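4. Setting up your sorting corner

Now for the fun part! By this stage you have read through the Flornness tidy-up plan and picked a spot for it, and you're ready to give every strap, pouch and stray glove a home. Set aside 47 minutes for your first go. You'll be quicker the second time, and it's a lovely feeling when the last thing goes in.

You will need:
A perforated plastic basket or crate, preferably with handle openings
A clear, pale surface to sort on
A soft brush and a dry cloth
Plain tags and a pencil

4.1 Preparing the basket

1. Wipe the surface you are going to sort on and let it dry fully.
2. Turn the basket upside down and tap it over a bin. Small holes collect an amazing amount of fluff (my own basket gave up enough for a small mouse's mattress).
3. Brush the panels from the top edge downwards, first outside and then inside.
4. Run a finger round the rim of each handle opening. If you feel a rough spot or a crack, stop using the basket for anything heavy.
5. Leave the maker's label where it is. Peeling it off tends to leave glue behind, and glue loves dust.

Note: Washing the basket in the sink is fine for most hard plastics. Keep the water lukewarm and shake out the holes well.

4.2 Sorting straps and soft items

1. Put straps in one group and cloth, felt or suede in another. Leave a good gap between them so you can see both groups properly.
2. Fold each strap back on itself and drape it over a corner of the basket while you work. It stays in easy reach and won't tangle with its neighbours.
3. Brush suede in one direction only, with light strokes. Felt is happier with a dry cloth.
4. Lay soft items flat or fold them once. Tight rolls leave creases that take days to drop out.

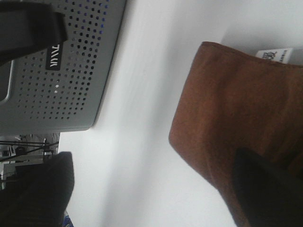

Fig. 4a. Perforated grey plastic with a black strap across one corner; soft reddish-brown item kept well to the side.

5. Pack the hard things first and the soft things on top. Straps go in last, with their folded ends upwards.
6. Lift the basket by both handle openings and carry it level.

Caution: Never push buckles or hooks through the small holes to hang them. They can jam, and pulling them free may split the plastic.

Caution: Keep suede away from damp baskets and sunny windowsills. Colour can rub off or fade.

4.3 Placing a panel behind the corner

You can skip this step, but do try it if you have a spare panel! A dark backing makes pale baskets and trays very easy to spot, and the whole corner looks calmer.

1. Vacuum woven panels on low suction, following the weave.
2. Check the outline. Some panels are straight along the top and others have a curved step. Decide which way round you want the step before you fix anything.
3. Hold the panel in position and make sure it doesn't cover a socket or heater.
4. Fix it with the fittings that came with it and give it a gentle push at each end. It should not rock.
5. Tuck in or trim loose threads. Leave any sewn-in care tag alone.

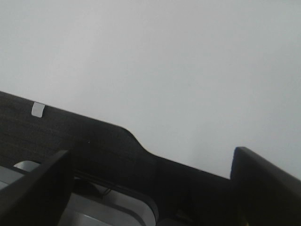 Fig. 4b. Curved step in the top edge of a dark panel, with a plain wall beyond. Note the small white tag near the edge.

Note: A lint roller picks up pale specks in seconds.

4.4 Tags and upkeep

Write your tags in pencil so they can be changed. Gisela Valdebenito, who tested this section, tags by use ("walks", "swimming", "train") and swears by it. Empty and brush the basket every February, or sooner if it starts to bulge.

For stacking more than one basket, go to section 5.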